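3.2 Household textiles in the lounge setting

Figure 1. A light gray cloth held by two opposite corners, with the fabric sagging between them.
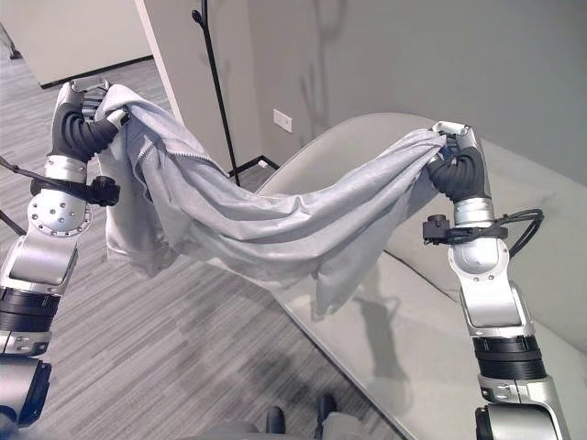
3.3 Handling of thin fabrics

The Istach inventory lists 300 textile items, of which 78 are thin cloths kept in or near a lounge. Most are used as covers or throws and are folded again at the end of the day. We treat them as a separate group, as they behave differently from bath towels and bed linen of the same size.

A thin cloth does not stay flat when it is lifted by its corners. The material collects at the two holding points and the slack moves toward the middle. In Figure 1 the span between the corners has turned into a long, twisted shape much like a rope, while deep loose folds hang on the left side and a lower flap droops toward the center. A seam line can be seen near the left portion. We coded this state as "gathered" and kept it apart from "open," where the top edge is straight and the cloth hangs as one sheet.

The Olmedo coding sheet, which we used in the first round, had one category for both states. Coders in Skudton then disagreed on whether a twisted cloth was ready to be folded. The revised sheet asks first about the top edge and then about the lower edge. It was applied to all 3,556 entries, including the 2,000 collected at Prarkberg before February.

Fabric type was recorded from the inventory label. Where the label was missing, the item was entered as "towel or blanket" and left out of the comparison by weight in Section 4.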